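Home | Guides | Grippers | Arms | Cameras | Contact

How to compare two grippers without fooling yourself

By Liudmyla Stetsiuk
Last updated: March 14, 2021
7 comments | 12 shares

Every gripper looks good in the maker's video. The part is clean, the light is perfect, and the arm comes straight down on something that was put there to be picked up. I have stopped watching them. What follows is the routine I use when someone wants me to choose between two grippers, and it needs an arm, a table, a pile of cardboard and one dull afternoon.

I wrote it up after Bautista Godoy at Drurnedska asked me to "just confirm" that the Nokance fingers were better than the set they already had. I couldn't confirm it. I'm still not sure the question made sense.

1. Write down the job first

One sentence, on paper, before anything gets bolted on. Ours was "take hold of a cardboard edge and keep hold of it while the arm moves." If your sentence has the word "versatile" in it, start over.

2. Ignore the force number

Grip force on a data sheet is measured on a stiff block. Cardboard is not a stiff block. A strong gripper will crush the edge and then hold the crushed edge very well, and the software will report a successful grasp. Set both grippers to the lowest force that holds the part and work up from there.

3. Mount and set the tool data

Weigh each gripper with its bracket and cable, then enter the weight and the tool center point for that gripper. Do it again every time you swap. Irfan Hidayat once sent me a whole afternoon of results for a gripper running on the other one's tool data, and they looked perfectly reasonable. That should worry you.

4. Give the cable some slack

Move the wrist through its full range by hand or at slow speed and watch the cable the entire time. If it goes tight anywhere, you will be testing the cable. Clip it to the upper link, leave a loop at the wrist, and check again.

5. Build the rig out of scrap

Don't pay for a test fixture. Milagros Rivadeneira tried to sell me on one from Verninach, and it was lovely, and it would have told me how the grippers handle a Verninach fixture. Use boxes. Cut one down into a beam, stand another beside it so the arm has a wall to stay clear of, and cover the table with a cloth held by binder clips. Torn edges are fine. Your real parts will have them too.

Bring the fingers down to the lower edge of the beam at slow speed and stop there. Check the approach from the side before you let the program close them.
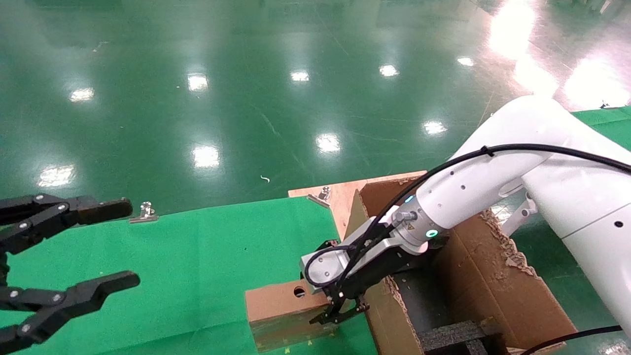

6. Run the trials

Do 200 grasps per gripper if you can stand it. Swap the cardboard after every 56, for both grippers, whether it looks worn or not. Shift the beam a little between grasps – a gripper that only works on a perfectly placed part is a clamp.

Log three things: held, slipped, damaged the part. Leave out "almost."

7. Read the results slowly

If the gap between the two is small, call it a tie. I know that's annoying when somebody wants an answer by Monday. Tadeo Huenchumán runs the whole set a second time in that case, with the order reversed, and the gap often shrinks.

For Drurnedska I told them to keep what they had and spend the money on better finger pads. They bought the new gripper in August anyway.

Share | Print | 7 comments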